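The Long Way Round the Shed

There is a smell that belongs only to old garden sheds, and if you grew up anywhere near one you will know it before I finish the sentence. Creosote, twine, dried onions, a bit of petrol, something sweet and dusty underneath that might be last year's compost or might be mice. I opened the door of mine one Tuesday in June, meaning to fetch a trowel, and came out again at half past six in the evening with a blister, a sunburnt neck and a strong wish to write about sheds.

I should explain that I did not choose this shed. It came with the house, as sheds do, and the people before us had it from the people before them. It leans a little towards the damson tree. The roof felt has been patched so often that there may be no original felt left, and one window pane is a piece of picture glass held in with tape. For the first few years I treated it as a sort of outdoor drawer. Things I couldn't decide about went in, and the door was pushed to with a knee.

I suspect this is how most of us live with our sheds. We have grand ideas about them in the winter, when we are indoors with a mug of something and a seed catalogue, and then spring arrives in a great rush and there simply isn't a spare afternoon. The potatoes want earthing up, the grass is already over your ankles, and the shed will keep. It always does keep, that's the trouble with it.

So what do people keep in them? I have been asking for months now, on allotments and over fences and once in the queue at the chemist, and I have yet to meet anybody who didn't want to tell me. I heard about half-built canoes and a wardrobe full of jam jars. One lady on the allotments beside the railway has a proper armchair in hers, with an antimacassar, and a radio that only gets one station. She goes down there when it rains. Her neighbour on the next plot keeps a kettle, a camping stove and ten odd mugs, so that between the two of them they are more or less running a café.
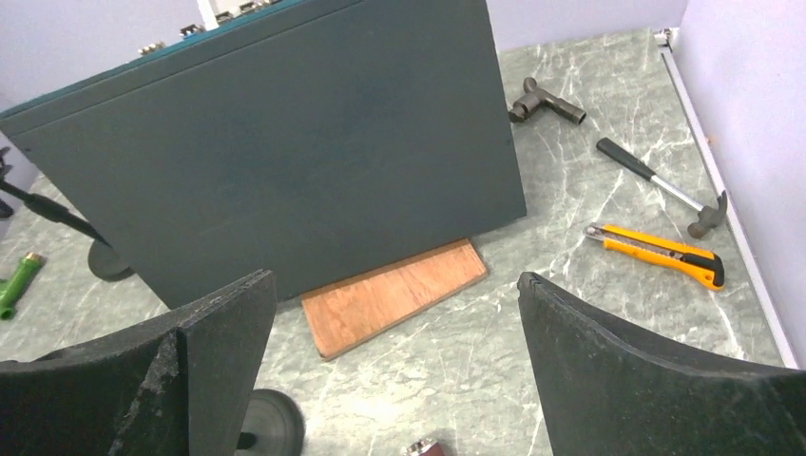 The allotment people are a race apart where sheds are concerned, and I say so with great fondness. A garden shed at home only has to look respectable from the kitchen window, but an allotment shed has to look after its owner, sometimes for a whole day at a stretch, and it grows odd little comforts in the way a coat grows things in its pockets. Old front doors get used as walls. Carpet goes down. I saw one with a letterbox, still working, through which the man inside passed me a handful of broad beans without getting up.

A good many of them are made from whatever was going. You can still buy a new shed, of course, and a decent one will last you 20 years if you keep the rain off its feet, but there is a stubborn pleasure in the other kind. I spent a lovely morning with a couple who had built theirs from the panels of a bus shelter and the floor of a village hall badminton court — you can still see a bit of the white line running under the workbench. They had spent £700 on it altogether, most of that on the roof, and they told me the figure in the slightly guilty voice people use for talking about wine.

My own tidying began with everything coming out on to the lawn. I do recommend this, though do look at the forecast first, which I didn't. It is a humbling business. I had thought of myself as a person with few possessions, and there on the grass were four watering cans (two with holes), a sledge, a roll of chicken wire that had taken against me personally, the legs of a table, and so many flowerpots that I gave up stacking them and built a wall instead. The robin was delighted. He worked his way along the lot like somebody at a jumble sale.

Then there were the tins. Every shed has tins! Mine were mostly toffee tins and one large biscuit tin with a coach and horses on the lid, and inside were the screws, hinges, hooks, washers and bits of bent brass that three households had thought might come in useful. I sat on the upturned wheelbarrow and went through them, telling myself I was sorting. I wasn't sorting in the least. I was having the nicest hour I'd had in weeks. There was a key with a paper label that said "other key". There was a child's marble, and a very small padlock, locked.

I can't throw that sort of thing away and I no longer try. What I did do was put like with like, in clean jars, and stand the jars on a shelf at eye level where I can see into them. This was the best advice anybody gave me, and it came from a retired joiner at the far end of our lane, whose own shed is so orderly that you find yourself wiping your feet. If you can't see it, he told me, you'll buy another. He is quite right. I found three balls of green twine that day and had bought a fourth on the Saturday before.

His other rule is about the floor. Nothing lives on the floor in his shed, only things with wheels. The spades and forks hang from pegs, with the heads up, and the longer things lie across the rafters. He has drawn round some of his tools in pencil on the wall, so that if the small saw is missing there is a small saw-shaped ghost to tell him so. I thought this was a touch severe when I first saw it. I have since pencilled round my secateurs, and have lost them only once.

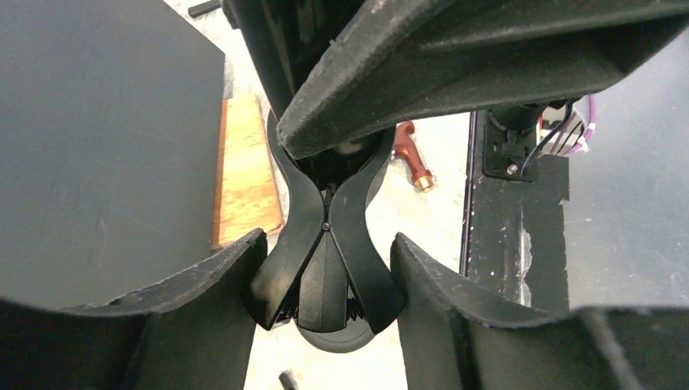
Light is the next thing, and it gets forgotten. Most sheds have one window and it is nearly always behind something. When I had moved the bamboo canes and washed the glass, inside and out, with hot water and a drop of vinegar, it was as though someone had drawn a curtain back. I could see the cobwebs, certainly, but I could see the workbench too, and the lovely old grain of it. I'd never really noticed that it was a bench. It had been holding up a paddling pool.

After that I got rather carried away and painted the inside. Purists will wince, I know, and the joiner did go a bit quiet. But white walls make a small dark place feel twice the size, and it needn't be good paint. I used the end of a tub left from the landing and thinned the last of it to reach the corners. It took two evenings. The swallows were going over all the while and somebody down the lane was learning the cornet, very slowly, the same eight bars of a hymn.

What surprised me most, once it was all back in, was how much room was left. I had taken a carload to the tip and another to the charity shop, and a boy from the village went off very happily with the sledge, in June, wearing shorts. What remained was what I use, plus the jars, plus a few things kept for love. There was even space for a chair. It's a plain kitchen one with a rung gone, and it stands by the window where the sun comes in after tea.

And I do sit in it. I hadn't meant to become one of those people, but I can now see how it happens. You go down with a job in mind, cleaning the hand fork or looking over the seed packets, and the job takes a few minutes, and then you are still there. The telephone is up at the house. The door is open. A bee comes in, has a look at the white paint, goes out again. A friend who writes for a living tells me she gets more done in her shed than she ever did at a desk, though when I pressed her on it she owned up that a good part of the time is spent looking at a fuchsia.

There is an old worry that sheds are places people hide in, and I dare say some do. Most of the ones I've been shown this year were nothing of the sort. They had a second chair, or an upturned crate that did for one, and there was generally a biscuit. On the allotments by the railway they hold a sort of open day at the end of the summer, when all the shed doors are propped wide and you are allowed to go in and be nosy. Last year about 3,000 scones were said to have been eaten, a number I have never managed to get anybody to swear to, and the queue for the armchair went back as far as the water butts.

If you are thinking of tackling your own, I would only say pick a dry day and start early, and have something easy in the fridge for supper. Wear gloves for the dark corners. Check the flowerpots for snails before you stack them, and if you come across a nest, leave that end of the shed alone until the autumn and do the other half. Oil the hinges while you're about it — it is a two-minute job and you'll be pleased with yourself every time you open the door. And do keep one tin unsorted, if you have the space, for wet afternoons.

Mine is the biscuit tin with the coach and horses. I still haven't found what the other key fits, though it isn't the little padlock, I tried that straight away. I never did get round to the trowel either. It was in the greenhouse, standing up in a bag of grit, and the leeks went in the following week.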